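Even at seven in the morning the head writer of Narkovness is cheerful, and she has already put the kettle on twice. We were meant to talk for half an hour about the new series of the village serial. We talked until well past nine, mostly about the bakery fire.

"People stop me in the chemist's about that fire," she says. "They want to know whether it was the brother, and I have to stand there holding my cough sweets and look blank."

The programme is made by Prulwood, which took it over two years ago when it was on its last legs, and it has now passed 425 episodes. She joined as a storyliner at episode 40, when the cast was tiny and the pub was the only proper set, and she still talks about those days very fondly (she has kept the old bar stools, and her dog sleeps under one of them).

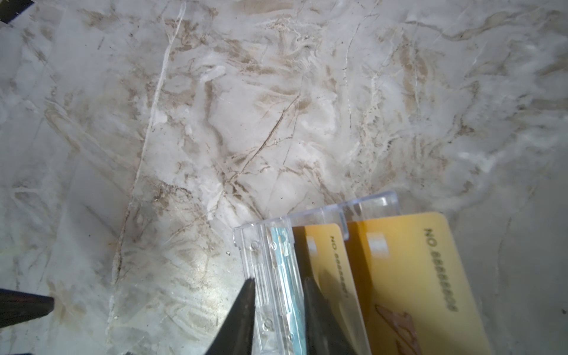 Hubáček, who had joined us by then with a plate of toast, felt that the fire had gone on two episodes too long, and that viewers had worked out the ending well before the family did. The head writer laughed at this and let it stand.

"Well, we do argue," she says. "I like a slow story. I like it when somebody makes a pot of tea and you know perfectly well there's bad news coming, and they still have to find the biscuits."

The letters suggest plenty of people agree with her. Almost 2,000 came in after the wedding was called off in September, many of them from families who watch together, and she has tried to read every one. A good many were cross. One lady wrote six pages in defence of the groom, and she got a long reply. 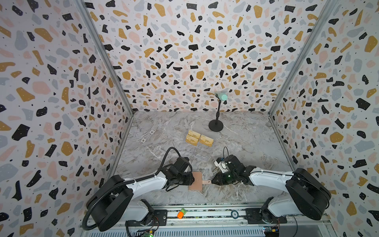

The new series moves part of the story to Toswood, the market town down the road that the characters have been grumbling about for years and that we have never once been shown. There will be a rival bakery there, of course, and a landlady with a long memory.

"I've wanted to go to Toswood since I started," she says. "They've all been so rude about it – I thought it was only fair that they should have to catch the bus and see it for themselves."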